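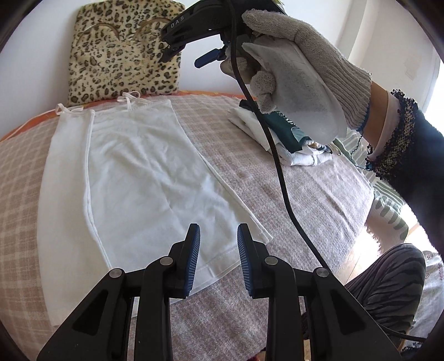
Keeping White Cotton White: Home Laundry Methods Compared

2018-03-23
By Parisa Nikzad and Gebhard Hollenstein

Introduction

White cotton clothes turn gray or yellow long before the fabric wears out. Our project looked at why this happens and which common home treatments slow it down. We chose the subject after a class unit on textile fibers, where we learned that most people replace white undershirts and tops because of the color and not because of holes or stretched seams. We wanted to know if ordinary washing habits make a difference that a person can see without lab equipment.

Background

Cotton is not naturally bright white. The raw fiber is cream colored and is bleached at the mill. Most white clothing is also treated with optical brighteners, which take in ultraviolet light and give off blue light, so the cloth looks whiter to the eye. Brighteners wash out slowly. Many detergents contain more of them to make up for the loss.

Graying and yellowing are two different problems. Graying comes mostly from soil and loose dye that leave one item and settle on another during the wash. Yellowing comes from body oils, sweat, deodarant residue, and sometimes from chlorine bleach itself when it is used on fabrics that contain spandex. Hard water makes both worse. The minerals tie up part of the detergent and leave a film on the fibers that holds dirt.

Method

We cut squares from one new white cotton bedsheet and washed it once beforehand to remove any finish. Each square was stained in one corner with a mix of cooking oil and cold tea and left for a day. The squares were then divided into four groups:

Group A - warm wash with plain detergent, whites only
Group B - warm wash with plain detergent, mixed with colored clothes
Group C - soaked for 45 minutes in oxygen bleach, then washed like Group A
Group D - washed like Group A with white vinegar in the rinse

The oxygen bleach soak used 700 ml of warm water for each group of squares. The vinegar groups got 200 ml in the rinse compartment. All loads were run in the same front-loading machine at Gebhard's apartment building in Sitetley, where the tap water is hard. Squares were dried flat indoors, away from windows, so that sunlight would not affect the results.

We repeated the wash every few days from December until the end of winter. After the last wash, classmates compared each square with an unwashed piece of the same sheet under a daylight lamp and gave it a score from one (very dull) to five (same as new). They did not know which group a square came from.

Results

Group C scored highest. Most of these squares were rated four or five, and the tea stain was hard to find. Group A came second. The stain was still visible as a light tan shape, but the rest of the cloth stayed close to its first color.

Group D was very close to Group A. Several raters said the vinegar squares felt softer, but we had not asked about feel and did not record it in a useful way. Vinegar did not do much for the stain.

Group B was clearly the worst. The squares picked up a gray-blue cast, most likely from a pair of jeans that went into nearly every load. Two of the squares also had pink marks along one side. We think these came from a new red towel that Parisa's brother added without telling us. We kept the squares in the results, as this kind of thing happens in normal laundry.

Discussion

The main result is that sorting matters more than we expected. The difference between Group A and Group B was larger than the difference between Group A and Group C, and sorting costs nothing except an extra load now and then.

Our teacher, Ms. Mostyn, pointed out that our stain was much stronger than what most clothes get in a day of wear. A weaker stain might have made Groups A and C look more alike. She also noted that flat squares of sheet have no seams, straps, or folded hems. On real clothing, detergent and body oils collect in those places and they often discolor first.

We tested only cotton. Nylon and polyester hold on to oils differently, and oxygen bleach should not be used on silk or wool. We also had just one machine and one water supply. Mitra Talebi offered to run a set of squares at her home in Plilonham, where the water is soft, but the machine there broke down before the second wash and we left that set out.

If we did the project again, we would use a light meter in place of human raters. Scores from people were useful but uneven - one rater gave no square higher than a three.

Acknowledgments

Thanks to Rhiannon Mostyn for lending us the daylight lamp, and to Sepehr Safavi for help with the score sheets.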